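August, late evening

Spent the day on the segmenter again. Two changes to the Zotwood branch: the gripper width signal is now low-pass filtered before the threshold, and the threshold is relative to each tool's own closed reading instead of a constant. The constant was a bad idea from the start. It worked on boxes and cups and nothing else.

The snack sorting episodes are what broke it. A flat wrapper between the fingers leaves so little gap that the width trace looks the same as closing on air. The old code threw those grasps out as misses. 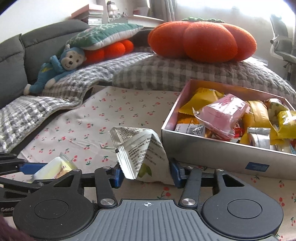 Ran the new version over all 2124 episodes before lunch. It finished without errors but the left/right sync check failed on a handful, all with the same signature: one stream leads the other by 5 ticks at the start and drifts back to zero. That points at the clock handshake in Ullon and not at my code. Wrote it up, attached the traces, left it.

Afternoon on perception. The object proposals behave well when a packet sits alone on the sheet. Inside the pink box they merge. Yellow wrapper against yellow wrapper comes out as one mask, and the planner then picks a grasp point on the seam between the two. Raised the edge weight and got cleaner splits, plus a crop of false proposals on the printed cherries. Lowered it halfway. Not happy with either setting.
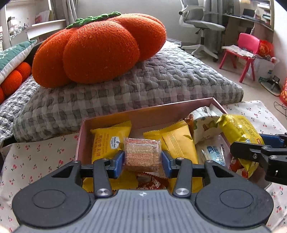

Tried masking the sheet by its pattern. It removes the cherry proposals but costs too much per frame for the Tallasley box to keep up. Could be done once per episode if the sheet stays put, but it gets dragged. Parked.

The Šťastný smoother is better than I gave it credit for. With the window at 2 it keeps the small wrist correction before contact, and the policy needs that part most. Anything wider flattens it. Left the default alone and put an override in the config for this task only.

Replayed a few episodes frame by frame to check the contact labels by hand. They agree with what I see except where the packet bends before it lifts. The label fires at the bend. I can live with that for now.

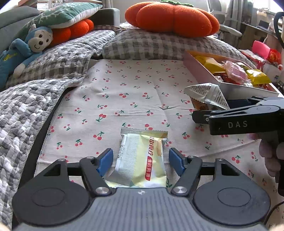
Tomorrow

Rerun the sync check once the Ullon handshake is patched.
Add a second contact label for lift, separate from pinch.
Move the closed reading into the episode header so replay stops recomputing it.
Delete the old constant. It is still referenced in two tests.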